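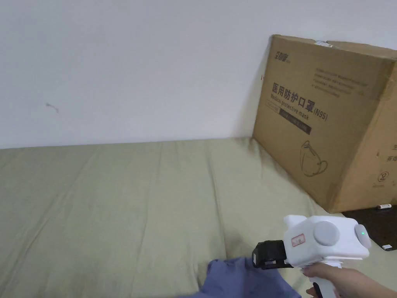 **Pose tracking drops out near plain walls, handheld gripper, cloth pick episodes**

**tfold**
Tracking question. We run visual-inertial odometry on the head camera and a second instance on the handheld gripper, then align the two offline and cut episodes. On most home recordings the alignment is fine. On the Salside set, anything done on a bed against a white wall drifts. The gripper trajectory slides along the wall direction by up to 32 mm over one episode, and the replayed grasp closes on air beside the cloth.

Config: 30 Hz images, 900 features max, sliding window of 10 keyframes, Mazurek front end with default thresholds. IMU noise values come from our own calibration, redone in April.

I have tried raising the feature cap. No change.

**kestrel_9**
Raising the cap won't help if the detector has nothing to detect. Plain wall on top, plain sheet below. Plot the inlier positions, not the count. I expect one cluster on the printed face of the mask carton and very little elsewhere.

**tfold**
Plotted. Nearly everything is on the carton, most of it on the "N95" heading and the line drawing of the mask. A few tracks on the sheet creases, short-lived. One stubborn track on the gray smudge on the wall.

**kestrel_9**
Then your geometry is badly conditioned. One compact patch of features on one side of the view constrains rotation well enough, but translation is weak. Lower the detector threshold per grid cell and you will pick up the creases.

**ndrop**
Disagree with using the creases. A bed sheet is not a static landmark. The operator drags the cloth, the sheet moves with it, and now you have features with good descriptors and wrong motion. We had this on Drokcombe. Residuals looked healthy and the trajectory was worse than with fewer points. Mask out the support surface and let the IMU carry the gap.

**kestrel_9**
For how long? A consumer IMU carries a gap of one second, maybe. These episodes are longer than that. Soft sheet motion is mostly local to the grasp. Reject a radius around the jaws and keep the rest.

**ndrop**
"Mostly local" depends on the mattress and on how hard the operator leans on it. A radius is a guess.

**tfold**
Both are cheap to test. I ran the three variants overnight on the same episodes:

- default: 32 mm worst-case drift
- per-cell threshold, no mask: 21 mm
- per-cell threshold, projected jaw mask: 10 mm

Masking the whole sheet lost tracking in two episodes, so I have no number for it.

**ndrop**
Fair. I would still check the episodes where the cloth is pulled toward the operator. Those are where ours failed.

**pgm_lint**
Separate issue. What are you using for the time offset between the head and gripper streams? If it is estimated jointly with the pose, weak translation leaks into it. We fix it per session from a shake at the start and hold it constant — the Loltmont aligner has a flag, `fixed_dt`.

**tfold**
Estimated jointly. I assumed the offset was well observed.

**pgm_lint**
Only with enough rotation. Reaching down to a cloth is mostly translation.

**tfold**
Set `fixed_dt` and reran the jaw mask variant. Worst case is now 7 mm. The pull-toward-operator episodes are still the worst of the group, so ndrop has a point. I will add a motion consistency check on sheet features before the window update and post the patch on Thursday.

**kestrel_9**
Post the residual histograms with it, split by region. Carton, sheet and wall separately.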